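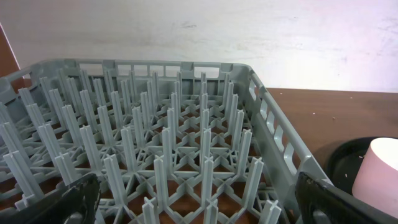
About Drurnow

Drurnow is a small engineering company working on two-armed handling of household and canteen items. We are based in the Furnival building in Flalten, on the ground floor, with the workshop at the rear and the demonstration room facing the yard. The company does not manufacture robot arms. It writes the control software, designs grippers and fixings, and records the demonstrations from which the software is trained.

Our customers are mostly firms that run kitchens or wash-up areas and want to know which parts of the work can be handed to a machine. In many cases the answer is a short list. We put that list in writing before any contract is discussed, together with the items we tested and the ones the arms could not hold reliably.

What we work on

The main project is called Clekance. It deals with the clearing of a used tray: crockery and cutlery to be taken off and placed in a rack, rubbish to be separated and put in a bin, and the tray left clear. The task is simple to state and contains most of the difficulties we are interested in. Cups are light and tip over when approached from the wrong side. Chopsticks are thin and lie close to the surface. A wrapper has no fixed shape, so there is no single correct grip for it.

Two arms are used on one table. The rack stands to the left, the tray in the middle and the bin to the right, and each arm has a reach that covers the tray. Either arm may therefore pick up a given item, and the software has to decide which one does so without the two meeting over the tray. 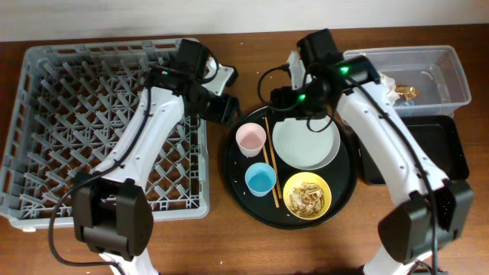
The division of work between the arms is not fixed in advance. Early versions gave everything bound for the rack to the left arm and everything bound for the bin to the right. This was easy to check but slow, and it failed when a plate had rubbish lying on it, as the plate could not be moved until the other arm had finished. The present version allows one arm to hold an item steady while the other removes what is on it.

Food remains are treated as a separate class. A bowl with scraps in it is not ready for the rack, and the order of operations matters more than the speed of any one of them. We record these cases in greater number than the easy ones.

Recording and training

Clekance has been trained on 3000 recorded demonstrations, all made by our own staff in Flalten. Each recording holds the joint positions, the gripper openings and the pictures from the cameras, including those mounted at the wrists. The wrist views are important in the last part of each movement, when the arm itself may block the view from further away.

Placing is harder than picking. A dish rack has a floor of open ribs with upright pegs, and the same peg looks quite different when seen from directly above and from a low angle. The rack is also moved and turned between recordings so that the software does not learn one position by heart. We take a placement as correct when the item stays where it was put after the gripper has opened and withdrawn. Items that lean on a neighbour are logged separately.

Crumbs and small scraps are left on the table and in the rack during recording. A table wiped clean before every run gave us good figures in the workshop and poor ones on site.

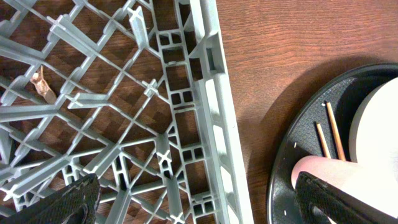 Open days

The demonstration room is opened to visitors in March and again in the autumn. The autumn open day this year was on 5th November. Attendance was limited to 26, that being the number the room will take with the barrier in place. The day consisted of a short talk, a run of the tray-clearing task, and a period in which visitors could set out the tray themselves.

The last part takes the most time and is the most useful to us. Visitors stack things in ways that we do not think of. A cup laid on its side next to a pile of crumpled paper is a common arrangement, and it presents two problems at once: the cup has to be gripped without taking the paper with it, and its far side may be hidden from the nearer arm.

Runs are not selected beforehand. If an arm stops, the operator states the cause where it is known, resets and starts again. The arms are run at reduced speed while visitors are in the room, and an operator stands at the stop button throughout. Times taken on an open day should not be used for comparison with our published test sheets, which are based on 50 trays set out to a written plan. 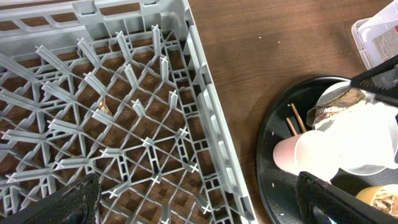
One visitor wrote to us afterwards that the talk had spent too long on the software and not long enough on the rack. In the letter's words, "our racks are all different and half of them are bent, so I would have liked to see it done with a bad one." The point is a fair one. We have since asked three customers for worn racks, and these will be used in March.

Visiting at other times

Visits outside the open days can be arranged for groups with a particular task in mind. Please send a list of the items to be handled, with sizes, and bring samples if possible. Very thin items - anything under 2 mm - should be mentioned in advance, as the standard fingertips may have to be changed.

Visitors should report to the front desk of the Furnival building. The yard entrance is for deliveries.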